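Simulation Scene Rules: Frequently Asked Questions

Maintained by Geum-ok Bae for the household robotics group at Endholm. Last revised Monday, May 18, 2020, after the usual arguments.

Who has to follow these rules?

Anyone who adds a room, a cabinet or a task to the Lidetti scene library. That includes interns, contractors, and the people who wrote the rules, who have the worst record of the lot.

How many scenes are in the library?

At the March audit there were 691. More than 400 of them had passed review. The rest were in a folder called "final," which should tell you something.

Why can't I put the handles wherever I like?

You can put them wherever a person would put them. On a two-door cabinet that generally means close to where the doors meet. A handle beside the hinge looks daring and teaches the robot a habit we then have to pay to remove.

Do both doors need to open?

If it's drawn as a door, either it opens or the scene sheet says it doesn't. Grooves painted on a flat panel are fine as decoration, but write them down as decoration. We lost most of a week to a policy that kept pulling at a line in a texture. The policy was doing its best.

How much variety do you want in the walls and floors?

Plenty. Change the tile, the floor color, the trim and the wood finish between training runs. Taste is not a review criterion and you will see why as you go through the library. The only firm rule is that the handle has to stand out enough from the door that a reviewer can find it without being told.

Can I hang art on the walls?

Yes. Real homes have things on the walls that have nothing to do with opening a cabinet, and a robot should learn to ignore them. Use work that is out of copyright. Please don't use your vacation pictures. We've seen them.

What counts as a successful episode?

The door has reached the angle on the task sheet and stays there for 2 seconds after the gripper lets go. Brushing past a door that drifts open on its own is not success, however happy the graph looks. If you want to change the angle, change it on the sheet first and rerun the whole batch.

Does the starting view have to show the robot?

No. It does have to show the handle the task calls for, and it has to be saved with the episode before anything moves. Save it at the same resolution the policy gets. A beautiful high-resolution render of something the robot only ever sees as mush is marketing, and marketing has its own folder.

May I delete failed runs?

No. Label them and keep them. The Vester form has 9 failure codes, and "other" is one of them. Use it sparingly. At one point it was our leading cause of failure.

If it works in simulation, can I run it on the real arm?

After a speed-limited trial, with a second person at the stop button and both names on the Ertürk checklist. "It worked in sim" is not a signature. Whoever holds the button does not also hold a phone.

Who approves exceptions?

Geum-ok does, in writing, before the run. Send the scene name, the rule you'd like to bend and the starting view. Requests that arrive after the run are filed as confessions.
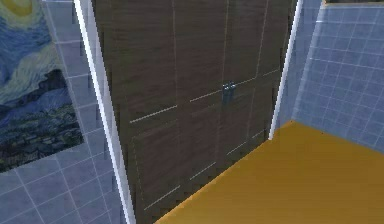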